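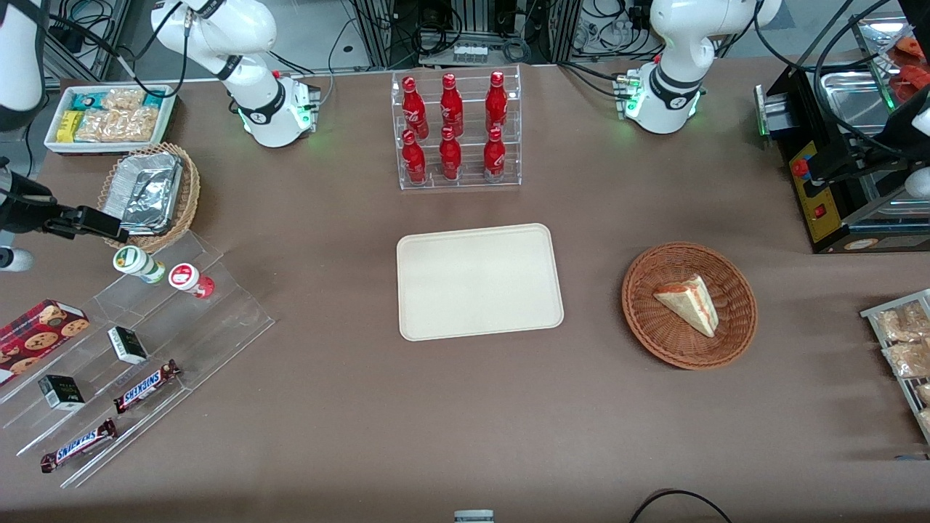 Workshop notebook, Halcombe cell, August

Entry by N. Moodley. Copied to R. Kowalczyk and K. Czarnecka.

Purpose of entry: to record the working rules for the tray-filling task as they stand after this morning's review, and to note the points on which we have not yet agreed.

Layout. The serving tray is to be empty and in the middle of the table before any run is started. The drinks rack stays at the back, between the two bases, with both tiers filled. Packets, bars and boxes go on the clear stepped shelf. They may lie at an angle, and small cups may lie on their sides, provided that nothing overhangs the table edge. Baskets are to stand flat on the brown covering. Kacper asked whether the layout should be fixed by tape marks. It was decided that it should not, as the items are meant to vary between runs, but the tray position should be marked.

Left and right. All written records must use the robot's own left and right. Seen from the front of the table, the right arm is therefore on the left-hand side. Two earlier log sheets used the operator's left and right and have been corrected in red. Anyone unsure should write "robot's right" in full.

Before power is applied to the joints:
The operator checks that the stop button is within reach and has been tested that day.
The operator says "clear" aloud and waits for the second person to answer.
No hands, sleeves or lanyards over the table from that point.

Indicator lights. Green at both bases is required before a run, but it is not to be read as permission to reach in. Roscoe wished to have this in writing following the discussion at Grerneck, and I agree with him. Permission to reach in is given by the operator and by no other means.

Speed. The limit remains at 20 per cent for any program that has not been signed off, and for the first run after any change to the gripper fingers. Requests to go above this are to be made to Ernő Bárány in writing.

Cables. The loops at the joints must be free to move through the full reach of the arm. Loose cable on the table surface is to be routed away from the tray before a long session. I have added this to the check sheet as item 11. The wording is mine and may be improved.

Food items. Anything handled by the grippers is treated as test material and is not to be eaten, including sealed packets. Unwrapped food, such as the cake slice, is to be disposed of at the end of the session. The food processor stays unplugged at the wall during arm work, whether or not it forms part of the task.

Stoppages. After a stop, the cause is written down before the reset is pressed. "Unknown" is an acceptable entry - a blank is not.

Not agreed: whether one person may run the cell alone at reduced speed. Kacper is in favour, Roscoe against. Until Ernő has ruled, the minimum is 2 people in the room.

To do: reprint check sheet; ask Ernő about the sign-off form; mark tray corners.

N.M.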